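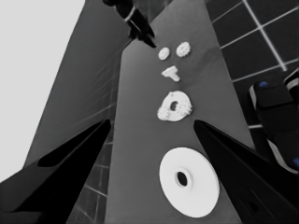 **Unit 2: The editor's appeal and the charge sheet**

Local news sites now and then run a piece in which the publisher is also the person in trouble. Our case is the Plirkis paper, whose owner was charged with mischief after a dispute over an unpaid ad bill from a firm called Mocanu. He wrote 2,000 words calling it a political smear. Read it before Tuesday, slowly, with a pencil.

Points to argue over:

- He says the mayor "had to know." Where does he show it? I can't find the place.
- The arrest came the same month as his stories on the Pillano land deal. Timing is a lead to check. He treats it as a finding.
- He asks readers for legal money in the same article — what does that do to the rest of it? 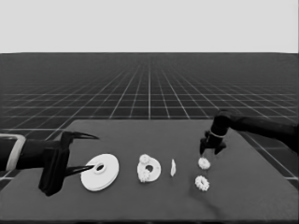
Don't swing too far the other way, though. Police statements get copied into stories with hardly a question, and the one in this case leaves out who made the complaint. Tuva Strömberg's chapter (starts on p. 36) is good on this, though I think she trusts court records more than she should. A charge tells you that somebody laid a charge.

**Written work:** one page. Mark each claim in the appeal as documented, attributed or bare. If you end up with no bare claims, look again.

Copies of the Fisik reader are in room 309. Bring yours to class.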